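1/ We spent most of the autumn replacing the meeting room audio at our Clemeck office. Eleven rooms, mixed sizes, all on the same video calling service. Posting what we did in case it saves someone else a few evenings.

2/ Starting point: every room had a single speakerphone puck in the middle of the table. Fine for four people. In the long rooms the far end could hear whoever sat nearest and very little of anyone else.

3/ We kept the cameras and the screens. The complaints in the help desk log were nearly all about sound. People will put up with a soft picture for an hour. They won't put up with missing every third word.

4/ First thing we did was measure the rooms. Length, width, ceiling height, what the walls are made of, where the air con vents are. Two rooms have glass on three sides and those were the worst by a long way.

5/ Clap once in the middle of the room and listen. If you hear a ring after it, no microphone is going to fix that by itself. We put felt panels on one wall of each glass room before buying anything else.

6/ The panels came to 228 pounds a room, fitted. Best money in the whole project. One of the two rooms was good enough afterwards that we dropped it to a smaller microphone than planned.

7/ For microphones we tried two kinds. The Grosar ceiling array, and the Dinasus table units that chain together with network cable. We had each on loan for three weeks.

8/ Ceiling array: nothing on the table, nothing to knock over, picks up people who get up and walk to the whiteboard. It also picks up the projector fan and the air con if you mount it near either. Ours went up a metre from a vent the first time and had to be moved.

9/ Table units: clearer voices at close range, cheaper, no ladder. But they pick up typing, pens, and cups being put down. People also move them. One spent a week on a windowsill.

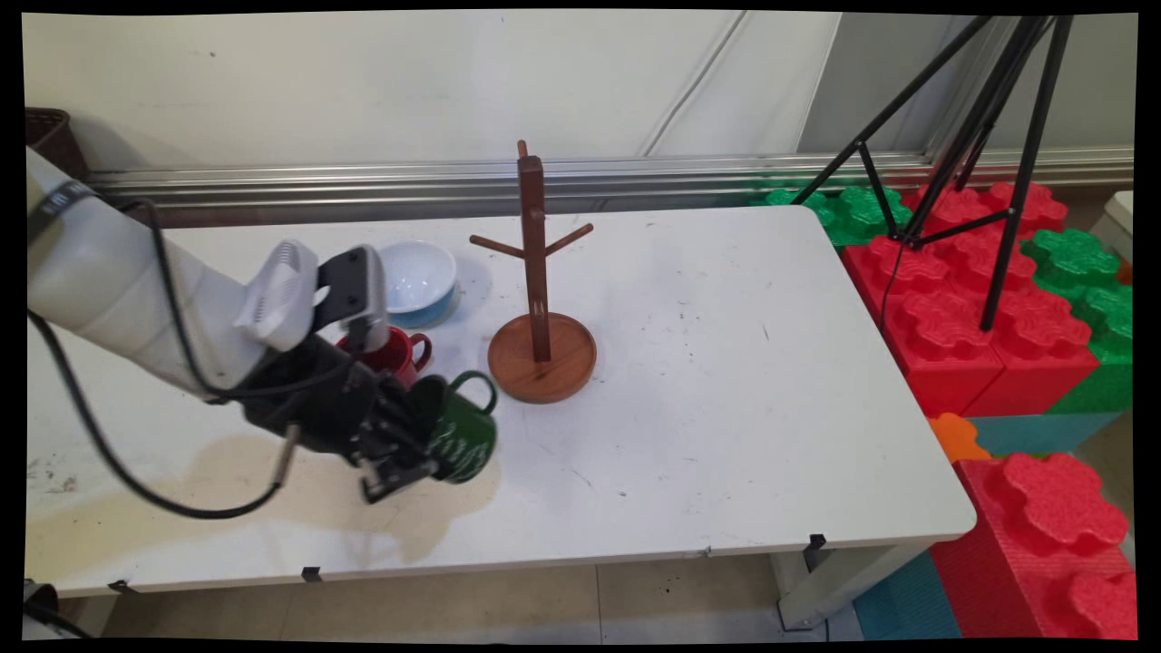
Mugs and a bowl on the table. The green one is in the gripper.

10/ We ended up with ceiling arrays in the five large rooms and table units in the other six. The table units are now on a short tether, screwed in from underneath.

11/ Cost for the ceiling kit in our biggest room, including the processor, two wall speakers and the cabling: 3,873 pounds. The smaller rooms were well under half that.

12/ Cabling took longer than everything else put together. If you are getting quotes, ask whether the price includes lifting ceiling tiles and putting them back. One of ours didn't and we paid the difference.

13/ Power. Both systems run over the network cable, so check your switch has enough left to give. Our old one ran out after the seventh room and units started dropping off at random. We swapped it for a bigger one and the dropping stopped.

14/ Echo. If the far end hears themselves come back, look for two devices cancelling echo at the same time. We had it switched on in the room processor and in the calling software. Turn one off. We left it on in the processor.

15/ Also check nobody is joining from a laptop in the same room with its own mic live. That was the cause of well over half the echo reports. There is now a card by each door that says "join with audio off".

16/ Levels. We set speaker volume with one person reading from the far end of the table and another listening on a remote call. Set it once, write the number down, tape it inside the cupboard. Somebody will change it.

17/ Delay between picture and sound was bad in one room only. The audio went straight to the PC and the picture went through an old HDMI switcher that added lag. We took the switcher out. If you can't do that, most processors let you add audio delay in milliseconds.

18/ We needed to know if any of this worked, so we ran a short form after calls. Two questions: could you hear everyone, and could they hear you. We stopped at 500 replies.

19/ Before the change, "could not hear everyone" was the usual answer from people dialling in. Afterwards most of the bad scores came from one room, the one called Brøndum, on the second floor.

20/ Brøndum is next to the lift. You get a low rumble through the wall and the microphone does what it is meant to do and picks it up. A low cut filter at 120 Hz helped a bit. It is still the room I would avoid for an important call.

21/ Things I would do differently. Order one spare of each unit at the start. Label both ends of every cable, including the ones you think are obvious. Do the small rooms first so you make your mistakes where they are cheap.

22/ Someone asked about training. We did ten minutes per team, standing in the room, with a real call running. Mute button, volume, who to ring. We wrote a longer guide and it has been opened 50 times, mostly by me.

23/ Firmware. Both makers pushed updates during the project. We let them install on one room first and waited a week. One update reset the ceiling array zones to default, so take a copy of the settings before you press anything.

24/ Still to do in February: the big training room, which has a folding wall and so needs to work as one room or as two. The processor can switch between the two layouts from a contact sensor on the wall. Not tested yet.

25/ Rough channel plan for that room is done and the extra cable is already in the ceiling. I'll add to this thread once it has been through a few proper meetings.

December 20, 2023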